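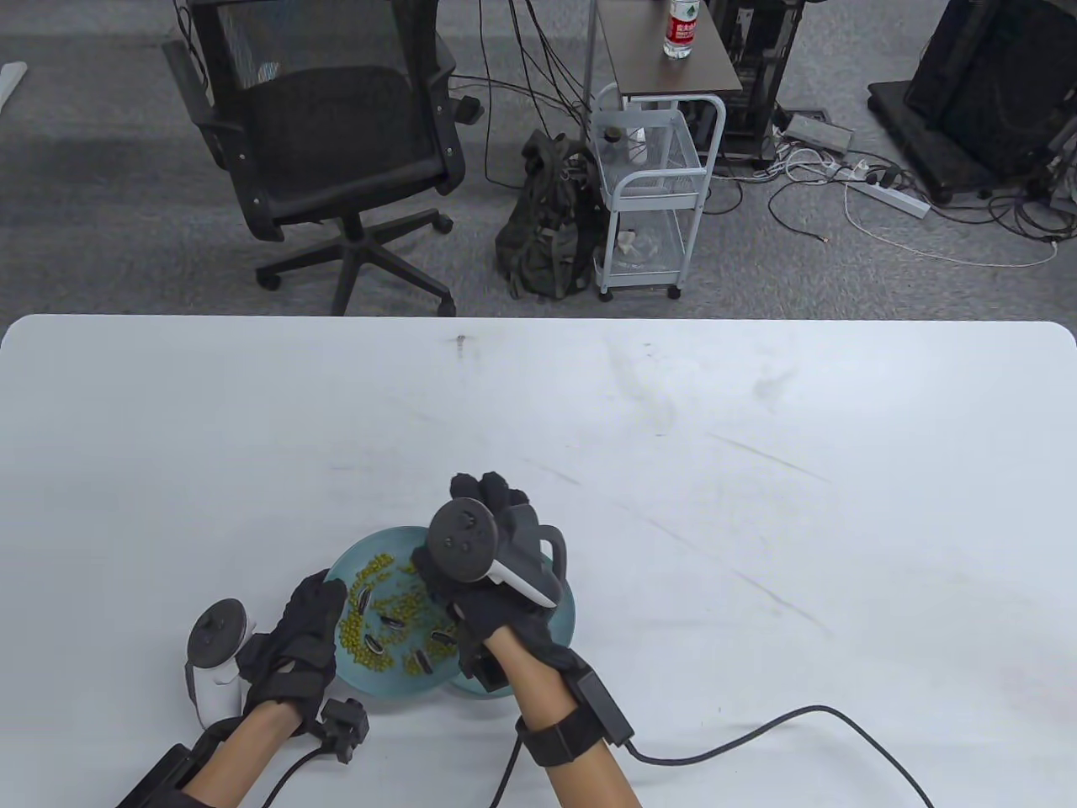 **UNIT TWO: DRY GOODS AND PANTRY WORK**

# Chapter 3: Sorting Beans and Seeds by Hand

My first teacher in this trade, Marcelle Chauvin, kept a stack of plain plates by the window, and every new student spent the first morning at that window with a plate of beans. I was impatient, I'll admit, and I wanted to be at the stove with everyone else. She would come by, look over my shoulder, push one bean with her fingertip so that I'd see what had been hiding behind it, and go away again without a word. I have taught that same morning to my own students for a good many years now, and I've grown so fond of it that I have given it a whole chapter!

Sorting is the work of going through dried beans, peas, lentils or grains and taking out whatever doesn't belong. Some of what you'll find is plainly unwelcome, such as a pebble, a bit of stalk or a clump of dirt. Some of it is perfectly good food that has wandered in from another jar - a sunflower seed among mung beans, for instance. Either way it comes out, and it goes somewhere you have chosen ahead of time.

Mung beans are a kind choice for beginners. They're small, round and green, and a striped sunflower seed lying among them has a different shape, a different size and a different color, so your eye has three chances to catch it. Later in the chapter we'll move on to brown lentils, where the strangers look a good deal more like the locals and you'll be glad of the practice.

## What you will need

- 200 grams of dried mung beans, with a small pinch of striped sunflower seeds stirred in
- 2 plates of the same kind, with a low raised rim
- a table with a pale top, at a height that lets your forearms rest
- a jar with a lid for the finished beans

Work with a little at a time. A crowded plate hides things, and most of the seeds that end up in the soup got there because somebody poured out the whole bag at once. A loose scatter with patches of bare plate showing through is what you want, and you can always pour again. 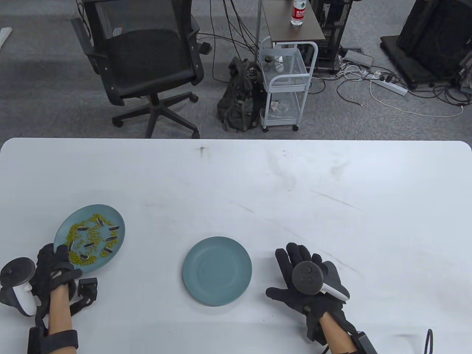 *Page 47*

## Setting up the plates

Put the full plate on the side of your weaker hand and the empty one next to it, close enough that the edges nearly meet. The weaker hand steadies the rim. The other hand does the picking and should travel as short a distance as you can manage, which sounds fussy when you're only moving a few seeds and feels like plain good sense by the end of a long afternoon.

Begin at the far rim and come toward yourself in rows, the way you'd read a page backward. Seeds that have slid up near the rim are easy to miss, and so are the ones lying flat in the thick of the pile. Ginette Gilbert, whose notes I've borrowed from all through this unit, likes to give the plate a quarter turn after each pass and start over. I don't always bother with mung beans, but I never skip it with lentils.

## Tilting

Once you have picked over the plate, lift the far rim a little and let the beans shift toward you. Go gently - round beans run fast, and a low rim will only hold back so many of them. As they move, they open up gaps, and a seed that was tucked under its neighbors may come into view. Set the plate down flat before you reach for it. 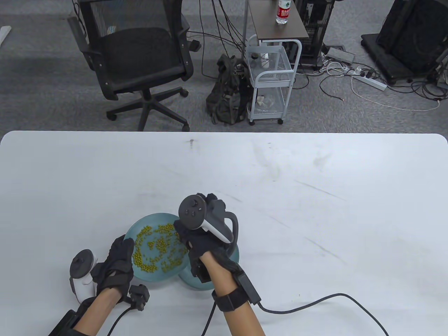 **Can I use a sieve in place of sorting by hand?**

A sieve will take out dust and anything much smaller than the beans, and it's a fine first step, but a pebble or seed close to the size of a bean will stay behind, so you'll still need to go through them on a plate.

## Practice 3.1

Sort one plate of beans at your own pace, with no clock. Put the seeds back, mix everything with your fingertips, and sort again, this time turning the plate between passes. Write down in your kitchen notebook which parts of the plate you tended to overlook the first time. Keep the page, as you'll want it again when we get to lentils in Practice 3.4.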